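Workshop notebook, September, started a little after 7 in the morning

Back on the Isstead cello, the one with the tired low end, and I'm glad to have a quiet bench for it before the phone starts. Yesterday's setup notes are on the previous page, so I won't copy them out again.

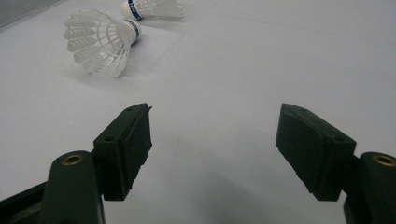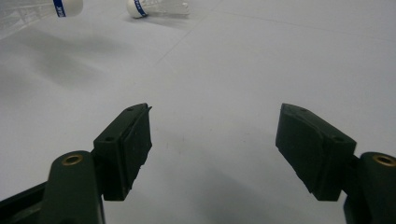 The soundpost is where my head is today. I cut the new one from the Brarnport spruce (the split billet, not the sawn one) and fitted it a hair looser than the old post, which had been jammed in so hard that it left a dent in the top. I keep wanting to describe the bottom string to the owner in plain words, and the ribbed white skirts on those two shuttlecocks come pretty close: light, open, lots of air showing through, when what we're after on a C string is something with the weight of the cork. Moving the post slightly toward the bass bar helped more than I expected, and I played long open notes for far too long just because I was enjoying myself!

The bridge is still the old Jallen blank, recut in 2000 according to the pencil inside the feet. String length is 66 and a bit, measured in centimeters, so on the short side, and that may be part of the trouble. I'd like to try a heavier C before I touch the bridge at all. If anyone has the Xavier set out of the second drawer, please put it back, I only need the one string. Leaving the cello tuned up overnight, and will check the post again with the mirror tomorrow before I loosen anything.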